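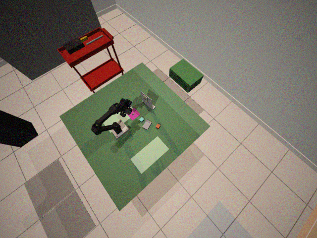

One of our simulated work cells, with the arm reaching in near the magenta square.

Home | What we do | Software | Team | Jobs | Contact

About Helham
Posted May 7, 2022 by the Helham team
14 shares | 2 comments

We write the software that decides how a robot arm gets from one place to the next. Planning is the heart of it, and we still get excited about it every morning! Give us a tabletop with a couple of small cubes, an upright panel that's easy to clip with an elbow, and a target on the far side, and we'll happily argue over the path through lunch.

Helham started as two people sharing a desk and a very slow computer. Our first planner took so long to find a path that we used to start it and go make coffee. We rewrote it, threw that away, and rewrote it again. The third one became Hinilix, and it's still what everything else here is built on.

Hinilix plans the motion. You hand it a model of the arm and the things around it, and it looks for a path that keeps clear of all of them (the furniture counts too - carts and crates have caught us out more than once). Bonsu is the control side. It takes the path and turns it into joint commands, and it keeps checking that the arm is where it should be. Porkel is our test tool, and probably the thing we're proudest of. It builds simulated rooms, shuffles the objects and the lighting, and runs the whole stack against them overnight.

Every change to Hinilix now goes through 2,000 Porkel layouts before we merge it. A fixed set of 661 of those are old failures, each one a layout that beat us at some point. We've given the worst of them names. The list grows most weeks and we love adding to it, even when it means our afternoon is gone.

Part of Porkel is open for anyone to use, with 272 sample layouts to get you going. If one of them breaks your planner, or ours, please write and tell us! Bug reports with a layout file attached get read first.

We're a small team and we like it that way. Everyone writes code, everyone answers support mail, and whoever broke the overnight run picks the music the next day. In July we're moving Bonsu to a new release schedule, with notes posted on the Software page.

Home | Software | Jobs | Contact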